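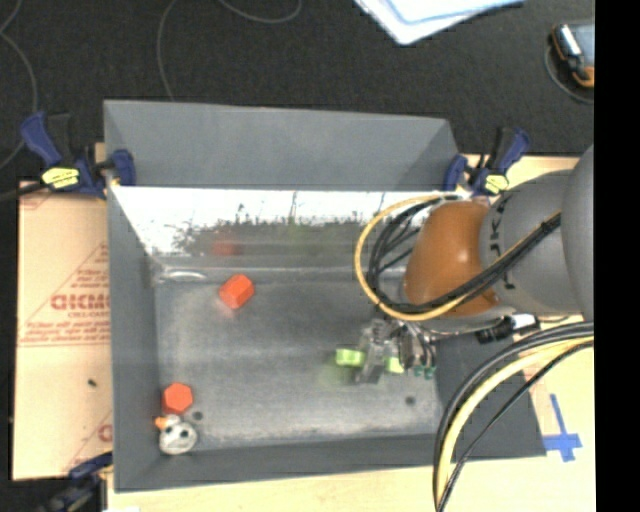 Saddale Bin Objects, data card

Summary

Saddale is a collection of still pictures of small objects lying in a gray metal bin. It covers what is in the bin, where each thing rests and which way up it is. The set holds 3,562 pictures with a label file for each one. It was put together at the Zalalitz workshop and is kept in the same storage as the older Vulex set, which used a plastic tray and a different group of objects.

What is in the folder

pictures/ – the pictures, sorted into one folder per session
labels/ – one text file per picture, same name as the picture
objects.txt – the list of object names used in the labels
bin.txt – inside measurements of the bin and the height of its walls
splits/ – file lists for training and testing
CHANGES – notes on what was fixed between versions

The bin

The bin is a metal one with a rectangular inside and walls that slope outward. The floor is scuffed, with paler worn patches near one edge, and there are small round holes in it. We label the holes as part of the bin. Early labels sometimes marked them as dark objects; those were corrected in version 2.

The back wall is shiny on the inside. Bright objects show up in it as a blurred patch of color, and a red block near the wall also puts a soft red glow on the metal under it. Reflections and glows are never labeled as objects. If you train on this set and get extra boxes on the back wall, check how your tool handles them before you report a label error.

The bin was not cleaned or repainted between sessions. Scratches build up over the set, so please don't use the floor marks to line up pictures from different sessions.

The objects

Object names in the labels are short and plain:

hex_block – orange-red block with six-sided ends
bird_snowman – small whitish-gray toy with dark round spots and a small orange part sticking out
cup_small – plastic cup, no handle
ring – flat ring

The bird_snowman name is a compromise. Half of the labelers called it a snowman and the other half called it a bird head, and both names were in the files for a while. They have been merged. There is only one class for it now.

Blocks of the same kind do not have their own identity. If two hex blocks are in the bin, they both get the label hex_block and the order in the file means nothing.

Resting position

Each object has a rest field. For hex_block the values are:

flat – a six-sided face points up
side – the block lies on one of its long faces and a six-sided end can be seen or could be seen from another angle
lean – the block touches a wall or another object and would fall if that support were taken away
unsure – the labeler could not tell

A block that is close to a wall but stands on its own is flat or side. Use lean only when the block is held up. This was the most common mistake in the first round of labeling.

For bird_snowman the field is always unsure. We tried to define an upright position for it and gave up.

Partly hidden objects

Objects that are partly covered get a box around the visible part only. There is a separate hidden field with the values none, some and most. Objects that are fully covered have no entry, even when the session notes say they were in the bin.

Splits

The training list has 2,000 pictures. The rest are divided between a validation list and a test list. Pictures from one session always stay in the same list. Sessions with only one object are all in training.

Known problems

White glare in the corners of the floor can look like a small pale object. A few such boxes may still be in the labels.
Orange-red blocks vary in color from picture to picture. The blocks are the same; the light changed.
The ring is rare in the test list.
Session 4 has no notes file.

Label format

One line per object: name, box, rest, hidden. Fields are separated by a single space. Empty bins have an empty label file – the file is there, with nothing in it.

A reader script by Kauppinen is in the tools folder of the Vulex set and works here too, provided you point it to objects.txt from this folder. The one from Vulex has a different order and will load without any warning.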